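Skerker wants to be the puzzle company your aunt plays on the bus

If you have been stuck in a waiting room lately and glanced at the phone of the person next to you, there is a fair chance they were sliding little coloured parcels about in Jostetent, the sorting game that has quietly carried its maker, Skerker, from a spare room above a bakery to a proper office with a kettle of its own. The company says it now has 14 people on the payroll and six games out, and this April it plans to open its doors to outside studios for the first time.

The idea is simple enough, although it has taken the founders a good long while to come round to it. Small studios make a lovely game, put it in the app shops and then watch it sink without trace. Skerker has players who finish one game and go looking for the next, and it would like to send them along to somebody else's work in return for a share of what they spend. The first studio to sign up is Rudd, whose word game has been a favourite of mine through many a rainy lunch hour, and there is talk of up to 225 titles in the catalogue eventually, which does sound an awful lot for a firm of this size.
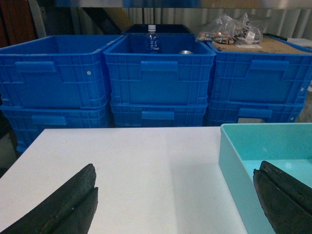

Jostetent remains the heart of the business, and Skerker has been careful not to spoil it. The game began with 178 levels, all of them drawn by hand on squared paper, and the early ones are still the same as they were on the first day. Players fill a stockroom before the clock runs down, and the trick lies in deciding what goes where when space is tight. Anyone who has looked at blue plastic crates stacked two high, with a lone water bottle standing in one of the top ones, will know the itch to tidy that the game plays on so well. A new set of levels is due alongside the catalogue, and those of us who have been stuck on the cold store for weeks will be glad to hear that hints are coming too.

Money for all this has come from Fokow, a small investment firm that has backed a handful of games companies over the years and seems content to wait for its returns. Neither side will say how much has changed hands. Skerker does say that it will keep its own games free to download, with the adverts limited to the gaps between levels, and that studios joining the catalogue can leave again whenever they like. Applications from studios open at nine in the morning on the first day of the scheme, through the company's website.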